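How to get a squeaky door to hush

By Fathima Dewan

We moved to Vakcombe with 6 inside doors and every one of them sang, so I've had plenty of practice at this (my poor neighbours!). You'll want a hammer, a big nail, an old rag, some candle wax and a bit of patience.

Open the door halfway and listen for which hinge is complaining. It's usually the top one, but do try them all, as they like to take turns.

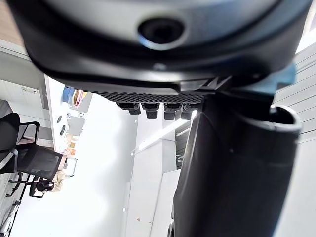
Four small black connectors under the textured strip.

Leave the other hinges alone while you work on the noisy one. Put the tip of the nail under the hinge pin and tap upwards, gently at first, until the pin rises enough to pull out. Ours had been painted over, so I ran a craft knife round the top before it would budge. 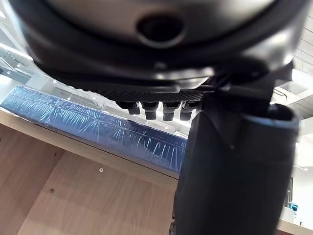

Wipe the pin well with the rag, and if there's rust on it give it a rub with fine wire wool. Then rub the candle all the way along, turning it as you go – be generous! Slide the pin back in, tap it down and swing the door a dozen times or so to spread the wax. Any crumbs that squeeze out can be wiped away, and then you can move on to the next hinge.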